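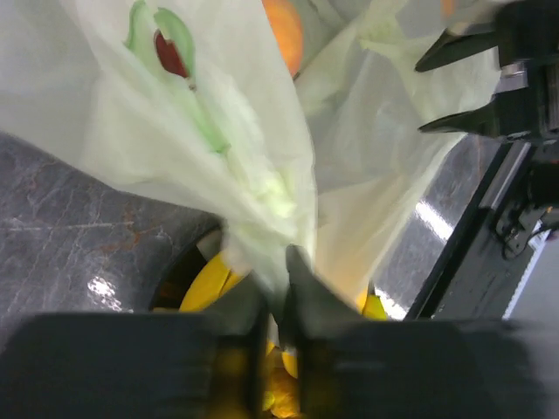
Plastic bag with a fruit print, gathered at the neck

Budau Certificate in Lay Ministry: Frequently Asked Questions
Updated 2022-07-12

We get a lot of mail at this time of year, and we love it! Most of it asks the same things, so here are the answers in one place. If yours is missing, write to the course office and we'll add it.

What is the Budau Certificate?

It's a one-year, part-time course for lay people who want to read, lead prayers, visit the sick, teach children or preach in their own parish, and who'd like some proper grounding before they get up and do it. You'll study Scripture, a bit of church history, worship and pastoral care, and you'll do all of it alongside people from other parishes who are every bit as nervous as you are. It's a wonderful year. We've both taught it and taken it, and we'd do it again tomorrow.

Is it a degree?

No. It's a certificate awarded by Budau House and it doesn't carry university credit. Some of our graduates have gone on to a diploma or a degree in theology elsewhere, and we're happy to write a letter setting out what you covered with us. Whether another college gives you any credit for it is up to them.

Do I have to be ordained, or want to be?

Not at all. Most of our students have no plans in that direction. A few find during the year that they're being nudged that way, and if that's you, your tutor will talk it over with you and point you back to your own priest or minister. The course isn't a selection process and we don't send reports to anyone about your suitability for ordination.

Which denominations do you take?

We began as an Anglican house and the worship still has that shape (morning prayer, compline, a fair bit of chanting), but these days our students come from all over: Catholic, Uniting, Orthodox, Baptist, Salvation Army. We ask that you're a member of a worshipping community somewhere and that you can live with hearing views that aren't your own. The discussions after lunch get lively. It's one of the best bits.

How much Bible knowledge do I need?

Enough to find your way around with the contents page open. If you've never read a whole gospel from start to finish, please read Mark before the first residential. It takes an evening, and you'll be amazed how different it feels in one go.

You don't need Greek or Hebrew. There's an optional Greek reading group that meets online during the second half of the year, for those who catch the bug. It starts with the alphabet and finishes with the prologue of John, and people have been known to get up early for it.

What will I study?

The year has four units.

Unit 1, Reading Scripture. How the books came to be written and gathered, how to read a psalm aloud, how to use a commentary without being bullied by it.

Unit 2, The Church's Story. From the first house churches to the present. It's a gallop! There's a strong section on the churches of the East, including the old Christian communities of India, Syria and Ethiopia, which many Australian students have never met before.

Unit 3, Worship and Prayer. The church year, the daily office, leading intercessions, planning a service when the organist is away and the printer's broken.

Unit 4, Care and Calling. Listening, hospital and home visiting, grief, confidentiality, safe ministry, and knowing when to hand something on to a professional.

Who teaches it?

Finbarr Geraghty is our course director and takes Units 1 and 2. He was a country school teacher before he studied theology, and he still can't pass a whiteboard without drawing a map of the Mediterranean on it. Units 3 and 4 are shared among visiting tutors, including serving hospital and prison chaplains. Each student also has a local mentor, usually someone from a neighbouring parish, who meets with you once a month.

When does the course start?

The next intake begins in August with a residential at Grivura, our retreat house in the hills. You'll get your reading list and a packing list once your place is confirmed.

Do I have to come to the residentials?

Yes, both of them. The first opens the year and the second falls halfway through. Everything else can be done from home, but we've found no replacement for eating, praying and washing up together. If illness or a family emergency gets in the way, talk to us and we'll work out how you can catch up.

What is Grivura like?

Plain, quiet and lovely. Rooms are single with shared bathrooms. There's a chapel, a library with a very good heater, and a verandah where most of the theology gets done. Phone reception is patchy past the front gate. Meals are simple and plentiful and the kitchen can look after vegetarian, vegan, coeliac and fasting diets if you tell us ahead of time. Please do tell us about fasting days, as several traditions are usually represented at the table and we like to get it right.

The chapel, dining room, library and ground floor bedrooms have step-free access. Upstairs doesn't, so mention it on your form if you need to be on the ground floor.

How many people are in each intake?

Up to 34. We fill places in the order that completed applications come in, and we keep a waiting list. If you miss out, your application rolls over to the following year unless you ask us to withdraw it.

What about the online sessions?

They're held in the evening every second week, apart from school holidays, and last 90 minutes including a tea break. Sessions are recorded for anyone who can't make it, but try to come live when you can. Small group time isn't recorded.

You'll need a computer or tablet with a microphone. Course notes, readings and recordings all sit on Flisow, our online classroom. Your login arrives with your welcome letter. If you get stuck, the course office can walk you through it over the phone, and we really don't mind how many times.

How much work is it each week?

Set aside four or five hours, counting the reading. Some weeks will be lighter. The fortnight before a written piece is due won't be.

What are the assignments?

For each unit you write a reflection of 600 words. That's all! It's short on purpose, and plenty of students find it harder than a long essay. You'll also keep a prayer journal (which stays private), lead one act of worship in your home parish and complete a supervised visiting placement during Unit 4.

I haven't written anything since school. Will I cope?

You will. We run a writing evening before the first piece is due, and you can send a draft to your tutor for comments. Students who'd prefer to give a spoken reflection can record one instead, and it's marked in just the same way. English is a second or third language for many in our community, and nobody loses marks over spelling.

Do I have to preach?

Only if you want to. There's a preaching workshop at the second residential and it's optional, though most people have a go in the end. The congregation is very forgiving and there's cake.

What does it cost?

The full fee is $1,389. It covers tuition, both residentials with meals and bedding, and access to Flisow. It doesn't include travel to Grivura or books, although most of the set texts can be borrowed from our library and posted to you.

You can pay up front, by the term or monthly. There's no extra charge for paying monthly.

Is there any help with fees?

Yes, and please ask! The Tuhiwai Fund offers bursaries of $400 to students who'd otherwise find the fee a struggle. There's a half-page form and the conversation is confidential. Many parishes will also contribute, especially if you go to them early and tell them what you hope to bring back.

Do I need my priest's or minister's permission?

We ask for a letter of support from your priest, minister or an elder of your church. It can be brief. We need to know that they know you, that they're glad you're applying, and that there'll be room for you to practise what you're learning. If your parish is between clergy, a warden or church council member can write it.

What checks are required?

Everyone needs a current Working with Children Check (or the equivalent in your state or territory) and safe ministry training before the visiting placement begins. If your safe ministry training has lapsed, you can do it with us during Unit 4.

Can married couples or friends apply together?

Of course, and they often do. Each person fills in a separate application, and we'll generally put you in different small groups so you've something to tell each other afterwards.

Can I do just one unit?

Not for the certificate, but Unit 2 is open to auditors when there's space. Auditors join the online sessions, don't hand in written work and don't attend the residentials. Contact the office for the current auditor fee.

What if I need to stop partway through?

Life happens. You can pause for up to a year and rejoin the next intake at the same point. If you withdraw before the first residential, we refund your fee in full. After that, we refund any units you haven't started.

What happens at the end?

A service of thanksgiving in the chapel at Grivura, with family, friends and parishioners all invited, and a very long lunch. You'll receive your certificate, and your parish receives a letter saying what you've been trained to do. Licensing as a reader or lay minister is a matter for your own church, so check with them early on about any further steps.

How do I apply?

Download the form from the applications page or ring the office and we'll post you one. Send it back with your letter of support. Finbarr rings every applicant for a chat before places are offered. It's a friendly call, so have your questions ready, including the ones you think are silly.

Contact the course office | Privacy | © 2022 Budau House | Back to top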